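Section 4. Setting up the hand-held gripper at home

This section applies to the Stolix hand-held gripper when it is assembled and used outside the Soluren workshop. It assumes that the parts have been checked against the packing list in Section 2 and that the finger plates have been put together as shown in Section 3. Members who have borrowed a kit should read the whole section before they begin.

4.1 Preparing the work area

1. Choose a small, steady table that can be reached from at least three sides. A table that rocks must not be used.

2. Cover the table with a cloth. A printed cloth is preferred to a plain one, as the tracking software finds its position from marks and edges and may lose its place over a single flat colour.

3. Smooth the cloth from the middle outwards. Folds that move during a session will be read as movement of the gripper.

4. Place the phone stand near the back edge of the table, facing the person who will hold the gripper.

5. Leave the rest of the room as it normally is. Furniture, plants and pictures on the wall all help the software, and there is no need to clear them away. Large mirrors should be covered.

Note: Daylight from one side is acceptable. Strong sun falling directly on the table is not, and the blinds should be drawn before work starts.

4.2 Checking the fingers

1. Hold the gripper by the handle with the fingers pointing away from the body.

2. Open the fingers fully. Both should travel the same distance and stop without a knock.

3. Inspect the blue pads. Each pad must lie flat against the inner face of its finger, with no lifted corners. A pad that has begun to peel should be replaced as a pair with its opposite number.

4. Test the pivot screws with the small driver supplied. They should be firm but must not pinch the plates. If the fingers are slow to move, loosen each screw by an eighth of a turn and try again.

Caution: Keep fingertips clear of the linkage plates while the grip is being closed. The gap between the plates is narrow and can trap skin.

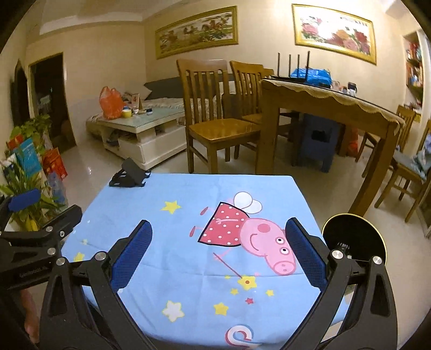 5. Close the fingers slowly on a folded sheet of paper. The paper should be held evenly from top to bottom. If it slips on one side, return to step 3.

6. Repeat the opening and closing movement 63 times. This allows the pads and pivots to settle before any measurement is taken. The screws should then be tested once more.

4.3 Setting the open and closed positions

The Flarnero program stores two positions for each gripper. They must be set again whenever a pad, a screw or a plate has been changed.

1. Start the program and choose "New tool".

2. Open the fingers fully and hold them still until the reading stops changing. Press "Save open".

3. Close the fingers until the pads just touch. Do not squeeze. Press "Save closed".

4. Compare the two readings. On a correctly built gripper the difference is nearly 778 units. A much smaller figure usually means that a plate has been fitted the wrong way round – see the Tichý plate drawing at the end of Section 3.

5. Write both readings on the record card and keep the card with the kit.

Note: The readings are not carried over between kits. A card from another gripper must not be used, even where the two appear to give the same result.

4.4 First trial

1. Place one light, unbreakable object in the middle of the table. A sponge or an empty plastic cup is suitable.

2. Begin recording and wait three seconds before moving.

3. Bring the gripper down over the object at an even pace, close the fingers, lift the object to the height of a hand and set it down again.

4. Open the fingers, draw the gripper back and stop the recording.

5. Play the recording through. The path drawn on the screen should follow the movement of the hand without jumps. Where jumps appear, check the light first and the cloth second.

Caution: Glass, knives, hot drinks and anything under mains power must not be lifted in trials at home. Children may watch but should not hold the gripper unless an adult is beside them.

4.5 Storing and returning the kit

1. Close the fingers lightly so that the pads are protected.

2. Wipe the plates with a dry cloth. Oil and household sprays will damage the pads.

3. Return the kit to its box with the record card on top.

Borrowed kits are to be brought back to the workshop by noon on Saturday. Faults that cannot be put right by following this section should be written on the back of the card and reported to Margareta Cozma, who keeps the spare pads and screws. Plates should not be filed, drilled or bent by the member.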